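How to Do a One-Hour Living Room Clean

Filed under: Room by Room

The routine on this page is for a living room that gets used every day and needs a proper cleaning between the big seasonal ones. It was written for the apartments we look after on Esville Road, where the living room is 372 square feet, and it fits in an hour if you don't stop to sort papers. A larger room takes longer on the floor and not much longer anywhere else.

What you need

Two microfiber cloths, one kept dry and one for damp work
A bowl of lukewarm water with a few drops of dish soap
A vacuum with a brush head, an upholstery head and a crevice tool
A soft, clean paintbrush, 1 or 2 inches wide
A lint roller
Hook-and-loop cable ties
An empty box or basket for things that belong in other rooms

Start by opening the curtains. Dust shows up best in low side light, so morning is a good time, or late afternoon if your windows face west.

Step 1. Clear the floor along the walls

Walk the edge of the room with the box and pick up whatever doesn't live there. Put it outside the door and leave it until the end. Pull out anything light that stands against the wall, such as a floor lamp or a side stool, and leave heavy furniture where it is.

Step 2. Sort out the cords

Cords collect more dust than anything else at floor level. They also make it hard to run a vacuum along the baseboard, and a lot of people just skip that strip.

Before you move a cord, trace it from the wall to whatever it feeds. Telephone and network lines are thin and easy to pull loose by accident. If there are several, put a bit of masking tape on each plug and write on it.

Wipe straight cords with the damp cloth, wrung out hard, folded around the cord and pulled in one direction. Unplug power cords first and let them dry before they go back in. Gather the slack into a loose loop the size of your hand and close it with a cable tie. Don't fold it tight. Coiled phone cords are slower. Stretch a short section between your hands, brush it out with the dry paintbrush, let it spring back and move to the next section.
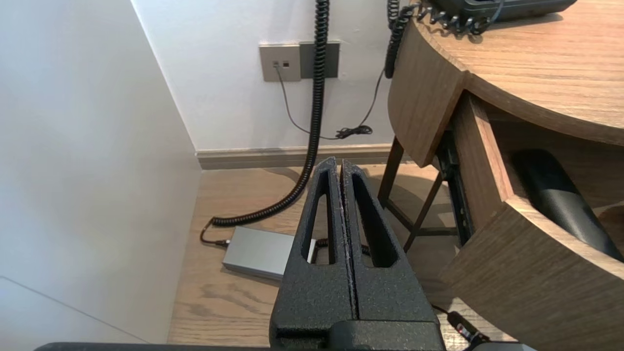

Tala Awwad wrote in to ask if a coiled cord that drags on the floor can be shortened, and said hers gets kinked again a week after she straightens it. It can't be cut down at home, but you can buy a shorter one for a few dollars. For kinks, unplug the handset end, let the cord hang free and turn it against the twist until the coils lie evenly. Do this every couple of months.

When the cords are off the floor, run the crevice tool along the top of the baseboard and then along the bottom, where it meets the floor. Dry-wipe the wall plates. Never spray anything at a wall plate or a jack.

Any small box that sits on the floor with cords going into it should be lifted, dusted underneath and set back down flat. Check that the vents, if it has any, aren't facing the wall.

Step 3. Take things off the surfaces

Move everything from the table and shelves to one place. A folded towel on the floor works well. Clean each thing as you pick it up, so that it's ready to go back.

Matte finishes need a little care. A dry cloth can drag dust around on a dark matte surface and leave pale streaks, so use the damp cloth first and follow with the dry one. Work lengthwise on anything tall and narrow.

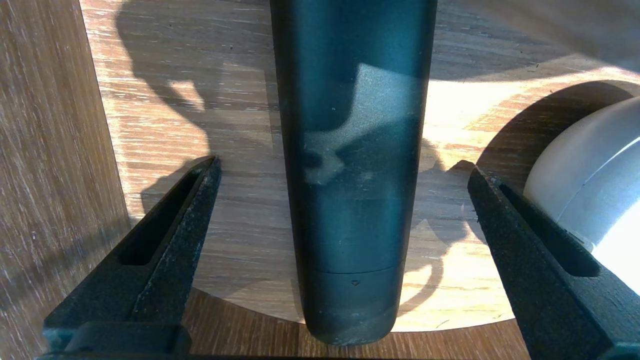 Seams and joints come next. Dust settles in the line where two parts meet, and a cloth slides right over it. Run the corner of the cloth along the seam with your fingernail behind it, or use the paintbrush. Don't let water sit in a seam. If something has electronics inside, use the dry brush only and leave the damp cloth out of it.

Glass and glazed ceramic can go to the kitchen sink. Wash them last, after the rest of the room is done, or you will lose 20 minutes there.

Step 4. Clean the table

Wood tables want very little water. Wring the cloth until it no longer drips, wipe the top following the grain, and dry it right away with the other cloth. For a sticky ring, lay the damp cloth over it for a minute and wipe again before you try anything stronger. 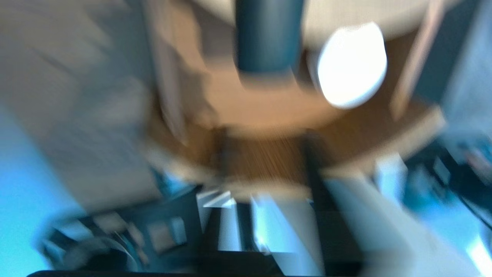 Edges get missed more often than tops, and they are where hands leave the most grease. On a square table it's enough to do the four sides. With a round wooden top like this one, pick a starting point and go all the way along the curve in one pass, cloth folded over so it catches the upper side and the rim together. Then do the underside of the edge, as far in as your fingers reach.

Finish with the legs, top to bottom, and the floor directly under the table.

If the top has lost its finish in one spot, leave it for another day. Georges Kassab, who wrote our page on wood care, goes over dull spots with 400-grit paper and a light coat of wax, and that job needs the room empty and the windows open.

Step 5. Vacuum and brush the sofa

Take off the cushions and vacuum both sides with the upholstery head. Use short strokes that overlap. On woven fabric go along the weave first and then across it, with the suction turned down if your vacuum allows it.

Light upholstery should be checked for lint and dark fibers before you vacuum. Go over it with the roller, peel the sheet as soon as it stops picking up, and do the seam between the seat and the side last – fibers gather there. Spot-clean with the soapy water only after testing it on the back or the underside. Blot, don't rub.

Shake patterned cushions outdoors. A bold check hides crumbs and pet hair very well, so run your hand over it as well as looking. 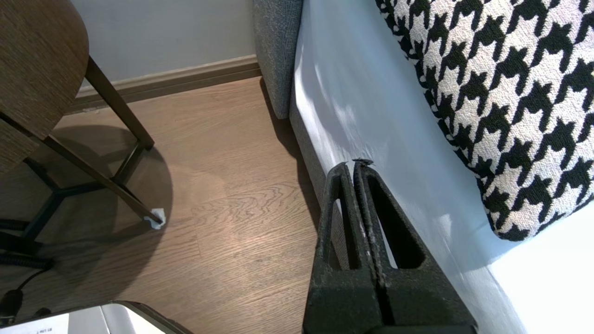
Houndstooth cushion on the white upholstery, with the gray side panel next to the plank floor.

Step 6. Do the floor

Vacuum plank floors with the brush head, in the direction of the boards. Start at the far corner and work toward the door. Get the head under the sofa as far as it will go, then use the crevice tool for the strip beside it.

Mop only if the floor needs it. A damp mop is enough, and wet floors should be dried with a towel. Put the lamp and stool back once the boards are dry to the touch.

Step 7. Put things back

Return only what you want on the table. Empty the box from Step 1, wash the cloths without fabric softener, and empty the vacuum.

How often

Every two weeks suits most homes. With a dog or a cat, do Step 5 weekly and the rest as usual. The cords can wait for every second round.

Next in this section: Cleaning a Narrow Hallway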